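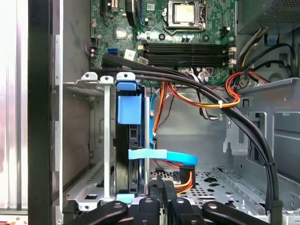

Bench 4, before the night shift.

Meron Alemneh had repaired computers at Dorwood for so long that she did not look at the screws anymore. Her fingers knew them. Now she sat on a stool with her hands in her lap and watched Filip think.

Filip was the name of the arm. It came from Randelex in June, and the contract said it must take the drive out of an office tower and put it in the tester without help. Machine number 2629 was open in front of it.

"It is slow," said Fasil Zeleke.

"You were slow also," said Meron. "Your first week you broke a blue handle and hid it in your pocket."

Fasil laughed, but he did not go home, although his bus was leaving. The fingers moved down, stopped, moved a little to the left and stopped again. A thick cable was in the way, as it always is. Meron felt her own hand rise from her lap – she wanted to push the cable aside – and she put the hand back.

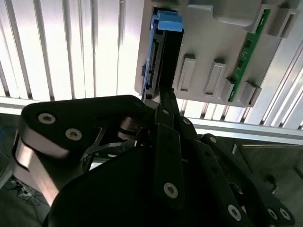 Monday

Ghada Khalaf came from the office with her cup and one question. Could it do 30 in a night?

Meron had the paper ready. She had written every stop and every time a person had to reach in. It was a long paper.

"Not yet," she said. "The drives, maybe. The cables, no. It does not know which ones are soft."

"And who will teach it?"

Meron looked at the stool, and then at number 3461, waiting with its side open. She pulled the stool nearer. 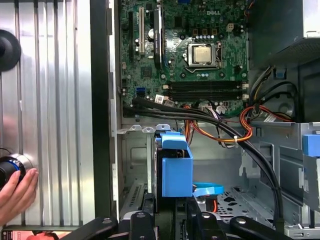 Number 3461, with a helping hand.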